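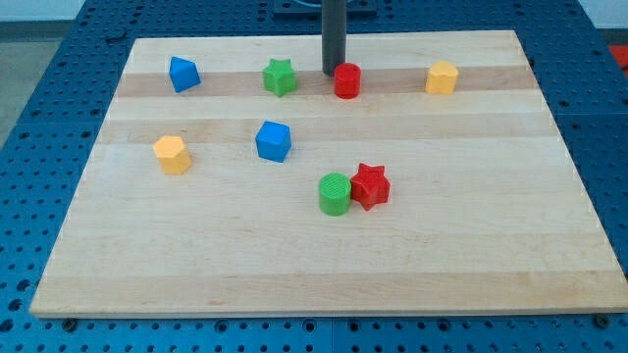 Katorham Board, Large

Hi, I'm Kanyarat Kaewsai, and this is the board I get the most emails about, so I finally sat down and wrote it a proper page.

The Katorham is a plain, flat, light-colored wooden board made from glued strips. I sell it as a serving board, but half of you seem to buy it as a play and sorting surface for the kids, and I love that! The little colored blocks (cubes, cylinders, stars and so on) show up so nicely on pale wood. My own daughter does her shape puzzles on ours at one end of the kitchen counter while I chop onions at the other.

About the wood

Every board gets its own mix of strips. Most of them are pale, and then you'll get a darker tan band running across, and sometimes a fainter one too. I don't sort those out. I like them, and a few customers now ask for "one with a stripe" — put it in the order notes and I'll dig through the stack for you. I can't promise exactly where the band will land, though.

Size and price

The large board is 19 inches on the long side and sells for $70. There's a smaller one called the Sinwood, 17 inches, same wood and same finish. If you have a narrow counter, get the Sinwood. Everyone else, get the large. I've never had anyone write to me wishing theirs was smaller (okay, one person, and she lives on a boat).

What it's good for

Bread, cheese, fruit, rolling out a small batch of dough. Building blocks, beads, puzzle pieces, card games on the porch. Things do roll on it, because it's flat all the way across with no lip, so stand your cylinders on end! If you want a rim, the Mahawong tray is the one to look at, and it has handles as well.

I wouldn't use the same board for raw chicken and toddler toys. Get two, or keep one side for each and be strict about it.

Looking after it

Wipe it with a damp cloth and a drop of dish soap, then stand it on its edge to dry. Please don't put it in the dishwasher. I mean it. I've seen what comes out, and glued strips hate a long hot soak. When the surface starts to look dull or feel rough, rub in a little Didow board oil, leave it overnight and buff it off in the morning. Two coats the first time, one after that. Crayon comes off with a bit of oil on a paper towel. Permanent marker needs fine sandpaper, always along the grain, and some patience.

What's in the box

One board, a care card and a small sample tin of Didow. The blocks aren't included — I don't make toys, sorry!

Stock

The May batch is sold out. New boards ship starting Friday, June 30, 2023, and you can order now to get in line. Returns are fine within two weeks if it hasn't been cut on or oiled.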